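Saturday, shop, started 9:40

Gripper build, wrist cam + sim. Jaanus here til noon, Baiba in and out.

Left over from last time: finger carriage binding at the closed end. Took the Panberg rail off again, wiped it, put it back with the screws only snugged, ran the carriage end to end by hand, THEN tightened. Much better. Still a small tick near the left stop. Could be the belt clamp. Did not chase it.

Servo: the Bunel one gets warm if it holds closed for long. Dropped the holding current limit to 700 mA in the config. Jaanus thinks still too high for printed fingers, and he's probably right, the first left finger has a white stress line at the root. Reprinted it with the layers running the other way. Need to drill out the pin hole, it came out tight again.

Encoder zero. Did it three times because I kept forgetting to save.
open stop 1,112
closed 40
re-run after reboot, open 1,042 (!!)
So it's losing counts on power-up, or I bumped the finger while plugging in. Ran it again with hands off, 1,112. So it was me. Put a bit of foam in the jaw before power-up from now on. Wrote it on tape on the lid of the controller box.

Cable: the wrist harness is too short by a hand's width when the wrist rolls all the way over. Pulled the connector half out and got a good five minutes of "why is the servo dead". Baiba Pärn has a bag of the longer ones at home, will bring. Until then joint limit on wrist roll stays ON. Do not turn it off to "just try somthing". (Jaanus.)

11:15, sim side. Skister scene loads now with the new hand model in it. The mesh scale was wrong, exporter was set to inches, whole hand came in the size of a car. Fixed in the export script, not in the scene file, so it won't come back. Finger collision shapes are still plain boxes. Fine for now.

Swapped the room out for the one Baiba made, with the pictures on the walls, the old one was plain gray all over and the tracker had nothing to hold on to. Physics step unchanged. Frame rate drops a little when the shadows are on, can live with it.

Wrist view, new room, fingers open: 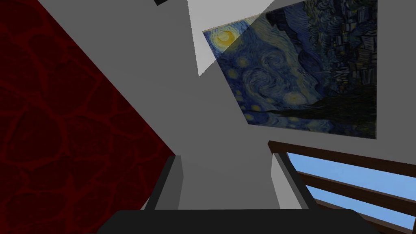
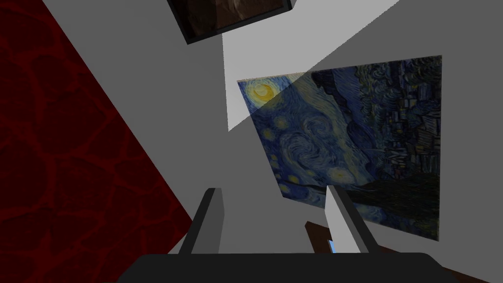
Wrist cam mount offset is the next thing to settle. CAD says one number, the Sarmiento bracket as printed says another, and the sim is still using the CAD one. Measured the real bracket with calipers twice and got the same answer both times, so going with that. Also the tilt. Palm takes up most of the bottom of the image in both views, and that's a lot of pixels to spend on looking at our own hand. Want to tip the cam up a few degrees and see how much palm goes away before we lose the fingertips. Fingertips have to stay in. The tracker should like the Starry Night, lots of swirls to grab, but the flat gray walls give it nothing, so if the wrist points at just those we're back where we were with the old room. Ask Baiba for some texture on the gray. The red one has a pattern already, dark though, don't know if there's enough contrast in it. Try a test with the light turned up.

12:30 Jaanus Mets gone, took the good hex driver with him by accident I think. Texted.

Ran the open/close script on the real hand, slow, foam out, nothing in the jaw. Smooth except for that tick. Same spot each time, so it's mechanical and not the script. Loosened the belt clamp a quarter turn, tick moved. OK so it is the clamp. New clamp with a flat on the inside, drew it, printing now, should be off the bed before I lock up.

To do
- pin hole, left finger
- longer harness (Baiba)
- real bracket offset into the sim, check tilt
- texture on gray walls
- belt clamp, refit + re-zero, SAVE IT
- order M3 inserts, we are down to the bent ones
- hex driver back

Printer says two more hours. Going to get lunch, then sweep under the bench, there's a rail screw down there somewhere.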